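Teaching the arm: questions we keep getting
Sillodton Workshop, Bernurine demo program

Do I have to know how to code?
No. You hold the controller, the arm copies you, and the computer takes notes. If you can put away groceries while tired, you're overqualified.

By hand or by remote?
We offer 2 ways. You can grab the arm and push it through the motions, or you can stand back and drive it with the Kartha handset. Pushing is easier on the first day. The handset is easier on your shoulders by the second.

How many demos does one task need?
For putting a block in a bowl, we ask for 200. Yes, of the same thing. Move the bowl a little between runs, turn the block, leave something else on the table now and then. A robot that has only seen one tidy table will expect one forever.

Why do you want the block tilted on the way in?
We don't, much. People tilt it, so the arm learns to tilt it. What we care about is a short pause over the bowl before you let go.
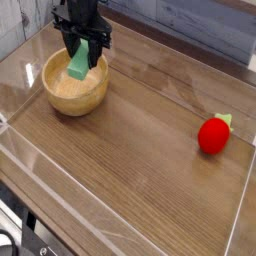
One reader wrote in to say the pause is a terrible idea: every hesitation goes into the training data, and you end up with an arm that dithers over everything like a man choosing a melon. Fair. Keep it under 2 seconds and we'll all get along.

I dropped it. Do I delete the run?
Keep it, mark it "fumble," and pick the thing up again with the arm - not with your own hand. The Honditz logger has a button for this. It's the gray one next to the gray one.

Can I listen to music?
Yes, but nothing you'd drum your fingers to. The handset picks that up.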